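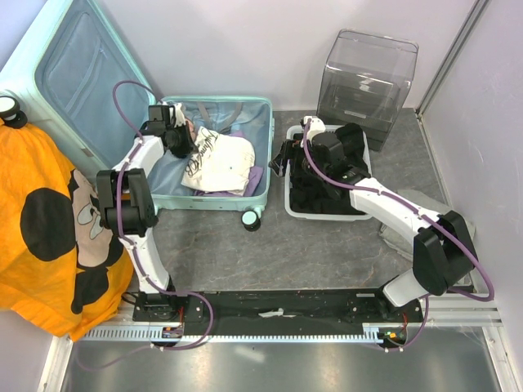
September 5, 2025. Tonight I began the list for the trip home, and already I have stopped three times to cross things out. I go in October for the first time in eight years, and I find I do not know how to pack for a place where I used to live. When I packed to leave it I was very quick. Now I think about each thing, whether it will be the wrong thing, whether my aunt will look at it and say nothing in the way she says nothing. A light teal suitcase lying open with a white shirt or some such thing folded inside, black cursive letters printed on the cloth, that is a person who has decided. I would like to be at that stage. I am at the stage of the pencil and the back of an envelope from the electricity company.

The list so far: the medicine for my knee, the good shoes, the not good shoes, the adapter, vitamins for my uncle, photographs for my mother (printed, she does not accept the telephone as a photograph), chocolate, Porkance.

The Porkance is a problem. It is a mustard pickle they sell in Whiteley at the shop near the bus station, in a heavy jar with a yellow lid, and I sent one jar to my mother five years ago as a joke, so she could taste what people here put on a sandwich. She did not take it as a joke. She ate it with rice. She asked for another one, and the post was so expensive that I told her the factory was closed. Now I will come to her kitchen and she will ask me, and I must either bring many jars or continue with the closed factory. Hongmei says the customs officers will not care about pickle if I declare it. Hongmei declares everything. She once declared a wooden spoon.

I will bring four jars if the weight allows it. I will say the factory opened again.

It was a grey day and cold for the season. In the morning I worked at the library until two. We have the new returns slot now and people push the books through with great force, even the elderly people, as if they were angry with the book. A man brought back an atlas that was due in the winter and wanted to pay, and I explained to him that we do not take fines any more, and he was disappointed. He had prepared the coins. I think he wanted to be forgiven properly. I thanked him for bringing it and he stayed a moment at the counter, and then he went to look at the newspapers.

After work I walked to Chinyere's to return the baking dish. She was outside cutting back the currant bushes and she gave me tea in the garden although it was too cold to sit, because her kitchen floor was washed. I told her about the list. She has gone home many times, almost every second year, so I consider her an expert. She told me the first visit after a long absence is always spoiled by presents. You think of presents for weeks, she said, and then you hand them all out in the first hour and after that you are just a guest with an empty bag who does not know which bus to take.

I asked her how one should do it. She said to hold some of them back. Give a small thing on the fourth day, when everybody is tired of each other.

I wrote this on the envelope when I came home. "Fourth day."

What worries me more is the language, and I have not said this to Chinyere. I speak my language on the telephone with my mother two times a week, but it is always the same conversation. We say the weather, the health, the neighbours, who has died. I never have to argue on the telephone, or buy a tap for a sink, or explain to a doctor. Last month I wanted to say "mortgage" to my cousin and the word did not come at all. I said "the house debt". He understood, but he laughed, and he repeated it to his wife while I was still on the line. The house debt! I laughed also. Afterwards I sat down and looked for the word, and when I found it I felt it was a word I had never owned, because when I left I was too young to have one.

And in English I am careful, everybody tells me so. Chibuzor at work says I speak like a letter from a bank. He means it kindly. But it is true that I prepare the sentence before I open the mouth, and with people who talk quickly I arrive when the subject has already been changed. I had an idea that at home I would be quick again, that it was waiting there for me like a coat in a cupboard. Since the house debt I am less sure.

So for the past days I am doing exercises. I have an old novel from my father's shelf, the one about the ferry captain, and I read a page aloud in the evening after the dishes. At first it was horrible. I stumbled on the long verbs and my mouth became dry. Tonight I read the chapter where the captain's sister comes to ask for money and he pretends to repair a lamp during the whole visit, and I forgot that I was doing an exercise. I read eight pages. There is a pencil mark of my father beside the line where she puts on her gloves. It is only a small vertical line, he did not write anything. I have looked at it for a long time and I cannot see why that sentence. Perhaps he was interrupted there and wanted to find his place.

I want to bring the book with me, and I also do not want to, because my mother may ask to keep it. I have not put it on the list yet.

About money. The ticket is paid. I had put aside 2,000 dollars for everything else and I thought it was a great deal, but the train from the airport to Zirkari is now three times the price I remember, and I cannot arrive without giving something to my aunt for the roof. My mother says to give nothing for the roof. My aunt, when she called, did not mention the roof, but she mentioned the rain at some length. I will give for the roof.

I also must decide about Stidudstead. Shabnam Dhanial invites me for the weekend before I fly, they have the long table now and the baby is walking. It is in the other direction and I would be tired before I begin. But she said I could leave from their place, her husband would drive me, and she would iron everything, she likes to iron. I think I will say yes. When I first came to this country I slept 20 nights on her sofa, and she taught me how to use the bank machine and what to say when someone says "how are you going". I answered "by bus" for the whole first month. She never corrected me in front of people. She waited for the evening.

It would be correct to bring her something as well. Not pickle.

Later, almost eleven. Manee telephoned just when I wanted to go to bed. She is back from the coast and her mother is better, she eats and she complains about the nurse, so everybody is relieved. Manee stayed there for the whole winter and she says now she cannot sleep in her own flat, it is too silent, there is no one coughing. I offered that she comes for soup tomorrow. I have leeks which must be used and half of a cabbage. She asked what she could bring and I said bread, and then I asked if she still has the luggage scale, the one with the hook, and she laughed at me because there is so much time until October. She is bringing it with the bread.

I told her of the fourth day, and she thinks it is wrong. She says to give everything at the door, with the shoes still on, because people are shy in the beginning and a parcel gives them something to do with their hands. When she came home from the coast last time her neighbour was so shy with her that she unwrapped a soap and wrapped it again twice. So now I have two experts. It may be that it depends on the family. Mine is not shy with the mouth but we are shy with the hands. My mother will pat my sleeve, I know this already, the left one, and then she will go to look at something on the stove.

Before I closed the kitchen I wrote the list again on clean paper in better order. I put the jars at the top, since they are heavy and will decide about the rest. I put a raincoat, then took it away, then put it again, thinking of my aunt and her roof. My handwriting is also strange when I write in both languages on one page, the letters lean to different sides. The medicine and the adapter are in English. The vitamins, the chocolate and the shoes are in my own language, I do not know why the shoes.

I must renew the prescription before the end of the month. I must ask Hongmei if she will water the fern and take in the post, and show her how the front door has to be lifted a little when you turn the key. I must buy the film for the photographs to be covered, my mother puts them near the steam. And someone has to tell the library in Whiteley that I will not be at the October meeting, Chibuzor perhaps, he goes there anyway for his dentist.

Wind outside now, and the gate is knocking. I forgot to tie it. I will go down with the slippers on and do it, and then sleep.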